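Umut Dursun streicht mit der flachen Hand über die Tischplatte, gegen die Maserung, dann mit ihr. «Merken Sie was?», fragt er. Ich merke nichts. «Eben. Und dafür sollen die Leute 77 Euro im Jahr zahlen.»

Es geht um Pflegeverträge für Holztische. Die Firma Plamerer bietet sie seit Juli an: einmal jährlich kommt jemand vorbei, reinigt, schleift bei Bedarf an und trägt ein neues Mittel auf. Dursun hat zwölf Jahre lang Tische gebaut und repariert sie heute in seiner Werkstatt. Er hält von dem Angebot wenig, und ich wollte wissen, ob da mehr dahintersteckt als der Ärger über einen Konkurrenten.

«Natürlich ärgert mich das», sagt er. «Aber schauen Sie sich an, was in so einem Vertrag steht. Anschleifen bei Bedarf. Wer stellt den Bedarf fest? Der, der schleift.»

Helle Tische seien besonders dankbare Opfer, meint er, weil man auf ihnen jeden Fleck sehe und die Besitzer schnell nervös würden. Ein dunkler Punkt, ein Strich quer zur Faser, schon werde telefoniert. «Bei mir rufen Leute an, die haben einen Tisch für 2000 Euro gekauft und trauen sich nicht, darauf zu essen.» Was er ihnen rät? «Abwischen, mit einem feuchten Tuch. Trocken nachwischen. Auflegen.»

Ganz so einfach wird es wohl nicht sein. Auf meine Frage nach Rotwein und heißen Töpfen antwortet er ausweichend, es komme auf die Oberfläche an, geölt sei etwas anderes als lackiert. Da wäre eine Beratung womöglich doch ihr Geld wert? «Eine Beratung, ja. Ein Abonnement, nein.» Er selbst nimmt für einen Hausbesuch 55 Euro – auch das muss man erst einmal ausgeben wollen.

Bleibt die Frage, ob matte Flächen empfindlicher sind, wie es im Prospekt heißt. Dursun lacht. Matt sehe man Kratzer eher schlechter, sagt er, im Streiflicht sei es sowieso bei jedem Tisch ein Trauerspiel. Belege dafür hat er keine, der Prospekt allerdings auch nicht. 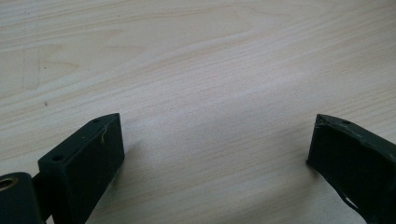
Anouk Declercq sieht es anders: Sie habe den Vertrag unterschrieben und bereue nichts, ihr Esstisch sei vorher klebrig gewesen, und von allein hätte sie sich nie darum gekümmert. Ob es dafür eine Firma gebraucht hätte, wisse sie nicht. Dursun zuckt mit den Schultern, als ich ihm davon erzähle. «Klebrig, das ist meistens zu viel Öl. Fragen Sie sie mal, wer das draufgeschmiert hat.»

Ich habe nachgefragt. Sie war es selbst.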